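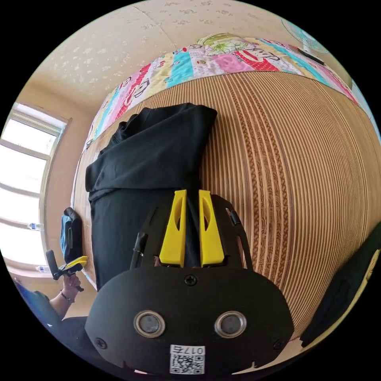
Who is taking over flight training at Altside Airfield? Capt. Usman Tarar, chief instructor at Grarora Air since 2011, starts in July.

ALTSIDE, 16 Jan 2018 – Grarora Air today named Tarar head of its new training wing at Altside. He replaces Shamim Qureshi, who is retiring from the cockpit but stays on as an adviser.

Seven instructors at opening. Room for 120 student pilots a year, private and commercial. Three twin-engine trainers move over from Zuststead in the spring, simulator to follow.

"Good runway, quiet airspace, and a town that likes airplanes," Tarar said. "I learned to fly 3 miles from here. Glad to be comming back."

Applications open now – forms at the Siddiqui Hangar front desk, weekdays. Medical certificate required at sign up. Deposit is $400, refundable untill the first lesson.

Press contact: Grarora Air media desk, Altside.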